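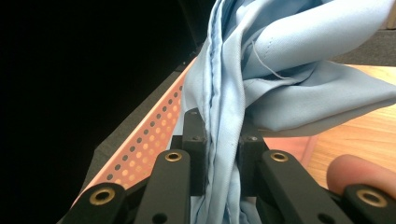 Page last changed: 08/11/2008

Rigoberto Ospina has played bass on 64 records and owns three of them. "The rest are in other people's basements," he says. He is in Tilton to play the Vullon, a club with 26 chairs. 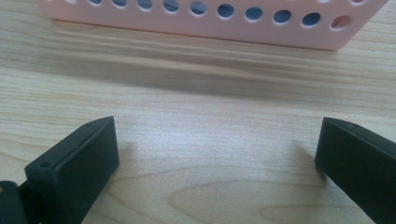 Jazz pays him in sandwiches, mostly. The last tour made $117 - before parking. He keeps his set lists in a pink plastic basket, new tunes on the bottom, where they tend to stay.
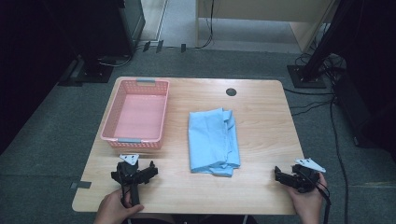 Alaric Dunleavy remembers it differently, and says the tour lost $300 and the sandwiches were his. Ospina shrugs. "Drummers," he says, and goes off to tune.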